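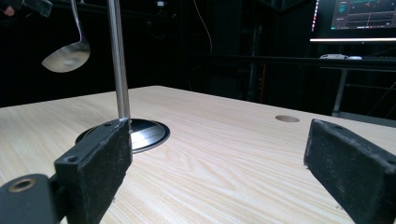
Section 2: Setting up your utensil stand

I'm Soo-ah Kwon, and I wrote this part of the Pletcombe guide after putting up more of these stands than I care to admit. Grab a screwdriver, a soft cloth and a cup of coffee. If you've got 15 minutes, you've got plenty of time.

Before you start

Check the bag of parts against the card in the box. Mine always ends up with the spare washer stuck under the flap, so look there before you call anyone!

Pick your table. I like a flat, smooth top with enough room to walk up to the stand from the front. Wipe it down first and let it dry. Crumbs under the base will make the whole thing rock, and you'll blame the pole (I did, for an entire afternoon).

Putting it together

1. Lay the base upside down on the cloth and find the center hole.

2. Push the long bolt through from underneath. Slip the washer on first, with the curved side facing the base.

3. Hold the pole upright and thread it onto the bolt by hand. It should spin easily. If it grabs, back it off and start over, or you'll chew up the threads.

4. Tighten from below with the screwdriver. Snug is fine. Please don't lean on it.

5. Turn the stand right side up, set it on the table and give the pole a little nudge. If it leans, loosen the bolt half a turn, straighten it and tighten again.

6. Fit the hanger to the top of the pole and lock it with the small knob.

Caution: Keep your fingers out from under the base when you set it down. It's heavier than it looks.

Hanging the utensils

7. Start with the ladle, then hang something of similar weight across from it. A pair of big serving spoons works nicely.

8. Spin the hanger slowly and watch for handles that bump each other. Leave a free hook between the long ones.

Note: If your table has a round hole like mine, keep the base completely clear of it. A base that hangs over the opening will wobble every time you reach for a spoon.

Caution: Don't load more than 2 utensils on one hook, even if they fit. And hang nothing straight off the stove.

Looking after it

I wipe the pole with a damp cloth and then a dry one, top to bottom, and that takes care of most fingerprints. Skip the scouring pads. Check the bolt again after 60 days of regular use, and if you need a new washer, ask for part 3274.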